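Lurnlow Home Board > Furniture and Finishes > White mark on blond wood table, help

pudance_kitchen
Jun 25, 2022
ok so we have a light wood dining table, got it in May, matte finish, really nice grain. now theres a cloudy whitish patch on it. not huge. want it gone before my inlaws come. tried damp cloth, tried dish soap. nothing. what do I use?? dont want to sand the whole thing

grainhound63
Heat or water? Did somebody set a mug on it. White usually means moisture stuck in the finish, dark means it got down to the wood. White is the good kind.

pudance_kitchen
could be either. teapot maybe. kids use that end too

slowoven
Mayo. Leave it on overnight, wipe it off. Worked on my moms coffee table and that thing was 40 years old

grainhound63
Please no mayo on a matte table. You'll get a greasy spot next to your white spot. Mayo is for shiny old lacquer, if that.

slowoven
worked for us, just saying

marchal_rd
Iron on low, cotton dish towel in between, no steam. Few seconds, lift, look. Few more. Pulled a ring off our sideboard that way and it had been there all winter.

tessellate
^ careful with this. I did the iron and ended up with a bigger patch than I started with. low is not the same low on every iron

marchal_rd
Did you have water in it?

tessellate
...maybe

grainhound63
lol. Empty the iron.

Before any of this you need to know whats on the table. Oil, wax, lacquer? Put a drop of water somewhere hidden, underside of the leaf is good. Soaks in and goes dark = oil or nothing much. Sits there = film finish. Totally different fix

pudance_kitchen
receipt just says "natural matte". table is a Dratitz, store told me wipe clean only. did the drop under the edge and it sat there for ages, so film I guess? here's the top w/ the two cream things we keep on it, mark is toward the upper right, its faint 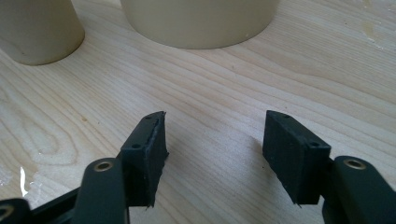
Surface Marks and Stains

grainhound63
OK thats faint. Looks cloudy or a bit scuffed to me, can't tell which from a photo. Run a fingernail over it. If you feel anything its a scuff and no iron or mayo will help you.

tessellate
pretty grain! love the swirls on the left

slowoven
I'd leave it alone tbh. put one of the cream things on top of it, done

pudance_kitchen
ha. tempting. nail test: smooth I think?? maybe a tiny bit rough at one side

marchal_rd
Then hair dryer first, gentler than the iron. Keep it moving. If it fades even a little, its moisture, keep going another day.

grainhound63
Agree w/ dryer. If no change, 500 grit is too rough for that, dont let anyone tell you otherwise. Finest gray pad you can get, go WITH the grain, barely any pressure. It follows the long streaks over on that side so you've got it easy.

marchal_rd
Disagree on the pad. Matte goes shiny when you rub it. Then you have a shiny patch and you're matching sheen on the whole top.

grainhound63
Only if you lean on it. Test underneath first, like the drop

pudance_kitchen
ok dryer tonight, pad only if desperate. will report bakc

slowoven
coasters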